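# Plaludon road unit – setup and upkeep notes

Kept by Lucía Pastor, with additions from whoever has had the covers off most recently. Last proper tidy-up: Mar 27, 2019.

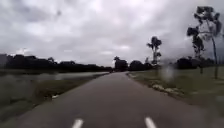
*Forward view from the Plaludon unit: low road, standing water to the left, wet grass to the right.*

Hello, and welcome to the folder! If you've been handed the Plaludon unit for the first time, please read this through before you plug anything in. It's longer than it needs to be (Renato has told me so more than once), but most of it was written just after something went wrong, and I'd rather you had it than not.

## What's in the folder

- `runs/` – 118 recorded runs, one subfolder each, with forward pictures and the drive log
- `service/` – the service book, typed up from the paper one
- `settings/` – the settings file for each run, copied over before the unit leaves the shed
- `spares.txt` – what's on the shelf and what's on order from Cirkelura

The pictures are kept just as they came off the unit. We don't sharpen them or straighten them, and we don't throw away the soft ones. In the one at the top of this page the grass and the lane dashes nearest the unit are blurred while the far trees still hold their shape, and there is a hazy upright smear a little right of the middle. Runs like that are marked `soft` in the log, and you're very welcome to use them or skip them as suits you.

## Getting it ready

1. Charge both packs overnight. The left charger light sticks on amber, so go by the reading on the display.
2. Wipe the front window with the grey cloth and nothing else. Kitchen paper scratches it, as Tùng found out on the old window, which is still in the drawer if you'd like to see.
3. Look along the window seal in good light. If it has lifted anywhere, stop there and see "Front window" below.
4. Spin each wheel by hand and listen. A soft hum is fine; a tick means grit in the bearing cover.
5. Start the unit on the stand, wait for the second beep, and copy the settings file into `settings/` before you lift it down.

Do please wait for that second beep. The first one only tells you the screen has woken up, and a unit started early will drive quite happily and record nothing at all.

## Front window

This is the job you'll do most often. Undo the four corner screws a little at a time, going corner to corner, and lift the window straight out. Clean the groove with a dry brush – never a wet one – and lay the new seal in with the seam at the bottom. Tighten the screws the same way you loosened them, then leave the unit in the warm cupboard for 3 hours with a fresh drying sachet inside.

Ayane keeps the sachets in the Ambrosio biscuit tin. When you take the last one, tell her, or write it on the tin.

## After a run by the water

- Rinse the underside with the watering can, not the hose.
- Take off the 2 lower covers and stand them on edge to drain.
- Pick grit out of the treads, paying attention to the right-hand wheels.
- Grease the steering joint (one small squeeze from the Duluta tube, and wipe off what comes out).
- Write it up in the service book, even if all you did was rinse.

## Known troubles

**Pulls gently to the left.** Nearly always tyre pressure. Check that before touching the steering trim, which Renato set in July and would love to see left alone.

**Stops and won't restart.** Hold the red button in until the fan stops, count to ten, and try again. If it still sulks, swap the packs over.

**Gaps in the drive log.** A loose memory card, most likely. The holder has been replaced once already, and runs recorded before that may have short gaps, noted in the log where we spotted them.

## Using the pictures

Use them freely inside the group. For anything beyond that, ask Nadja Auer first; she looks after the permissions and answers quickly. Corrections to these notes can go straight in, with your initials after them so that we know whom to pester.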